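Busham Laboratories Brings Robot-Assisted Sample Handling to Its Farnitz Site

Evening plate runs now handled by an automated bench; lab technicians move to planning, review and hands-on troubleshooting

FARNITZ - Busham Laboratories, which tests water and soil samples for farms, towns and small utilities, has begun using a robot arm for the routine handling of well plates at its Farnitz laboratory. The bench went into daily use in December after a trial involving two technicians and a great many practice runs, and the company is delighted with how quickly the team has made it their own.

The lab prepares up to 900 plates in a busy week. Until this winter every one of them was picked up, carried, logged and put down by hand, often late in the day when couriers had finally come in from the outlying districts. The new bench takes over the most repetitive part of that job, moving plates between storage racks and the next step in the process, and it keeps going after the technicians have gone home.

"I have carried plates for most of my working life, and my wrists know it," said Colleen Fraser, senior technician at Farnitz. "The first week I kept walking over to the bench at five o'clock out of habit. Now I use that hour to look at the odd results while they're still fresh in my mind. I love that hour!"
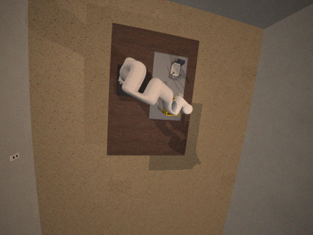

Planning for the bench began well before any equipment was ordered. Mareike Weidemann, head of laboratory operations, asked every technician to write down the movements they made during a shift, and those notes became the starting point for the layout. The group then worked in simulation, trying out the positions of racks and containers again and again until the reach of the arm felt right. In the rendered view shown here, the white arm is mounted on a wooden table and stretches across a gray board, with a small rack at one end of the board and a yellow container at the other. Technicians sat in on these sessions, and several of their suggestions went straight into the plan, including where a person should be able to stand when a rack needs changing.

"We could move things on a screen in the morning and argue over them at lunch," said Weidemann. "People who had never touched a robot were telling the engineers where it would get in their way. They were right most of the time, and the bench is much better for it."

The software that schedules the arm is called Meredith. It was written by Prarnorura, an automation company that works with small and mid-sized laboratories, and adjusted over several months to match the way Farnitz receives its samples. Technicians set up a run from a plain list of jobs, can pause it at any point, and get a short report at the end showing which plates were moved and which need a second look. Anything the system isn't sure about is left for a person to decide.

Cledwyn Prothero, who led the project for Prarnorura, said the best ideas came from the night list, the handwritten sheet that used to be passed from one shift to the next. "It had everything on it. Which racks stick a little, which customers send their samples in late, what to do first if you only have half an hour. We spent a long time with that sheet, and a good part of Meredith is really the night list in another form." 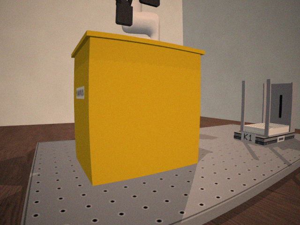

All 33 members of the laboratory staff have had basic training on the bench, from reception through to the reporting desk. Six have gone on to a longer course and can now teach the arm a new run without outside help. The course takes place during paid working hours, and a second group will start in spring.

No jobs have been cut as part of the project, and Busham has committed to keeping staffing at its present level through the first full year of use. The late shift, long the hardest one to fill, now ends two hours earlier. Technicians who worked it have kept their pay grade, and most have taken on new duties in sample review or customer support.

The change has also brought a new role to the lab. Wyn Ruddock, previously a plate technician, is now bench coordinator. He prepares the evening runs, checks the morning report and keeps a running log of small faults, which he goes over with Prarnorura's engineers every week.

"Some of it is fiddly," Ruddock said. "A rack that's a hair out of place will stop a run, and in the beginning I had a few mornings with half a list still to do. We've tightened up how we load the bench and it's been much smoother. I'm learning something every day, and I haven't been able to say that for a while."

Customers should notice the difference mainly in timing. Samples that reach Farnitz in the late afternoon can now be prepared overnight, so review can begin first thing the next morning. Testing methods and prices remain the same, and every result is still checked and signed off by a qualified member of staff.

Busham plans to run the bench in its present form until summer before deciding on a second one. Staff will be asked for their views ahead of that decision, as they were for the first.

The Farnitz laboratory will hold an open afternoon for customers and local schools in the spring, with space for 200 visitors. Technicians will be on hand to talk about their work and show how an evening run is prepared.

Press contact: Nerys Mostyn, Communications, Busham Laboratories, Farnitz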